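Filed under: Shop Notes / Inspections & Near Misses

Hand gripper inspection, the long version with my comments
March 27, 2026

OK so most of you already know about the pinch. For anyone who doesn't: Shewit Gebremichael was making a bed with one of our Cuvis hand grippers, squeezed, let go, and the right finger stayed shut. She reached in with her other hand to free the cloth and the linkage let go and closed again on the side of her thumb. Blood blister, sore for a couple of days, no time off. She was very calm about it, much calmer than me! I pulled the unit that afternoon and went through it on my kitchen table with the Drison sheet next to me, and then I did the other grippers too while I was at it.

The sheet is the one we've had since September. I've kept its order and just typed my comments under each line.

1. Tag and log match the unit
OK. Cycle count on the bad one was 1208 since its last service. We service at 2000, so it was nowhere near due, and that bugs me more than anything else on this page.

2. Finger pads seated, no lifting at the corners
OK. I pulled on them pretty hard. The pads were fine and I'd like people to stop blaming the pads (you know who you are).

3. Lower pivot screws tight, both sides
FAIL, right side. It turned under my fingers, no driver needed. Left side was solid. When the screw backs out even a little, the arm can lean over and catch on its neighbor, and then it holds until something bumps it loose. I could make it happen over and over on the table once I knew where to push.

4. Upper pins flush, not walking out
OK on both sides, but I'd call the right one borderline. Watch it.

5. Arms swing freely with nothing in the grip
PASS, and this is the trouble with line 5. Empty, it opened and closed like a dream. It only stuck with something thick in it, pulling sideways. So a person doing the check properly before starting would have signed it off, and Shewit did, and she did nothing wrong.

6. Arms swing freely under load
Not on the sheet! I added it. Fold a bath towel in four, grab the fat edge, pull left, pull right, let go. Do it 9 times. If it hangs up even once, put the thing down and tag it.

I should say something about bedding, because it came up when Loan Ông and I talked this through. We'd all been treating beds as the easy job. Nothing breaks, nothing spills, it's just cloth. But a comforter is heavy when you drag it by one corner, and you drag it sideways, and you do it again and again all morning.

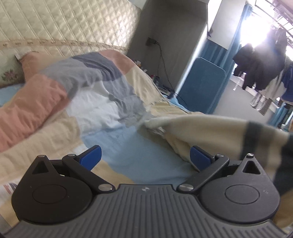
Loan's guess is that the side pull is what works the screw loose, a tiny bit on every drag. I think she's right but I can't prove it from one unit. The two other grippers that mostly do beds both had a little play on one side. The ones that do dishes and drawers had none. Make of that what you like, I know what I make of it.

7. Link gaps clear of lint and thread
FAIL on the bad unit, and a mild fail on almost everything else. I got a proper little felt ball out of there with tweezers. Fabric work sheds, so please clean after every bed session and don't wait for the end of the day.

8. Trigger returns fully when released
OK. Slightly slow on one of the dish units, spring ordered from Jacquet.

9. User knows the stuck-grip rule
FAIL, and that's on me. The rule existed, it was in the binder from Plivbridge, page whatever, and I'd never once said it out loud to anyone. So I'm saying it now. If the grip sticks, your free hand stays away from it. Set the whole thing down on the bed or the table, cloth and all, step back, and work the trigger twice. Still stuck? Leave it and call me or Loan. I'd much rather come look at a gripper hanging off a sheet than look at another thumb.

What I changed

Both lower pivot screws on every unit now have thread locker on them and a paint stripe across the head. If the stripe doesn't line up, don't use it. Takes a second to look.

Bed units get serviced at half the usual count until I trust them again. I did ask Drison if we could go up to 3000 on the dish units to make up for the extra work, and they said no, which, fair enough.

Still open: the borderline pin from line 4, the slow spring, and a guard for the gap between the arms. Loan has sketched one. I think it'll snag on fitted sheets but we're going to try it on one gripper and see. The pinch unit stays on my shelf with the red tag on, so please don't borrow it, even for five minutes.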